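Outdoor campus delivery robot – buy, lease or wait?
Forum: Ground Robots > Purchasing and Planning

kobina_n
We have to put a number in next year's plan for one outdoor robot to move mail and small parts between buildings. I have two quotes. Trondale wants 3343 a month on lease with service included. Lokholm sells outright but charges 1654 a year for the mapping software. My manager likes Lokholm. I lean toward the lease. What am I missing?

teodor_mocanu
Batteries and tires. Ask Lokholm in writing what a replacement pack costs. We left that out and had to find another 1000 in July.

L_Mathew
I would not pick either one yet. What is the ground like? Curbs, slab joints, how many people cross the route. That decides which sensors you need, and sensors are where the quotes move.

kobina_n
Fair point. Big concrete slabs, mostly flat. Robot's view of the plaza:
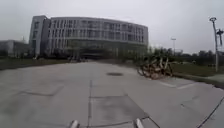
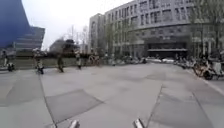
Re: ground conditions

L_Mathew
The slabs look easy enough. I would worry more about the wood pile near the curb in the first one. A fixed route on a saved map is fine until something gets left on it. Same with the row of bikes and scooters in the second. Ask both vendors what the robot does when it meets something that is not on its map. If the answer is "it stops and calls someone," then put that person's hours in the budget.

yayra_k
Disagree a little. That is a lot of open pavement. Stop and call is fine for mail. You don't need the top sensor package to go around a pile of branches, and Lokholm's base unit is what we run.

L_Mathew
How often do you have to walk out to yours?

yayra_k
Twice a week, maybe. More when there are events on.

L_Mathew
So that's my point. Somebody is paid for those walks.

aba_acheampong
Another vote for the lease, but only for the first year. We leased from Moen, wrote down every stop and every repair, then bought with real figures in hand. Check the exit fee. Ours was 1000 and it was buried in an appendix.

teodor_mocanu
Leasing for a year and then buying means you pay for setup twice. I'd ask for a paid trial on your own route and go straight to a purchase.

kobina_n
Trondale does offer a trial – I hadn't asked Lokholm. I'll send both of them the route and the question about unmapped objects, and add a line for call-out hours. Does anyone have a quote from Javia to compare?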